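Student project: teaching an arm to fold a garment with a belt, how many demonstrations?
Posted in Robotics Clubs and Coursework, October 24, 2023
Viewed 3461 times

We are a student group at Detton and our project for the year is folding clothes with two grippers. We record by hand with the grippers first, then train on the recordings. So far we have 177 recordings of towels and those fold fairly well. The pink garment is where we are stuck. The belt ends up anywhere, and the policy treats it as a sleeve. Do we need far more recordings, or should we start each one from the same layout? Our report is due in April.

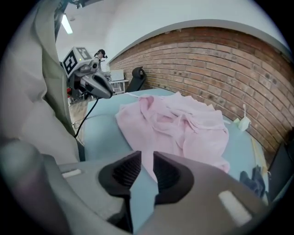
Vesik
Same trouble in our club last year. More recordings did not help until we agreed on one order of steps and everybody kept to it. Ours was belt first, then sleeves, then body. Before that each person folded their own way and the training just averaged it out.

Check your grippers' markers too. If a hand or sleeve covers one for long, throw that recording out.

Kunton Robotics Club
I would split it into stages and record each stage by itself. Start some recordings from a half-done fold, so it learns to carry on from there - ours only ever saw the beginning properly. Three stages was enough for us.

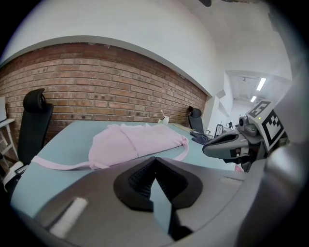 Garment folded into a bundle, belt still out to one side

Don't tidy the belt away by hand between stages. If it trails in the recording it will trail in the test as well. Vary how the garment lies at the start, but only after the first stage works.
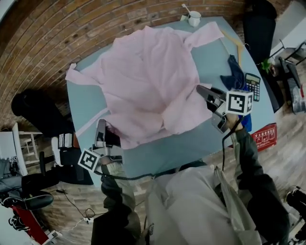 Garment spread out, both grippers over the table

villanueva_b
just take the belt off? we did ours with plain T-shirts and got full marks

Vesik
Depends on the marking scheme. If the belt is in your proposal you will be asked about it.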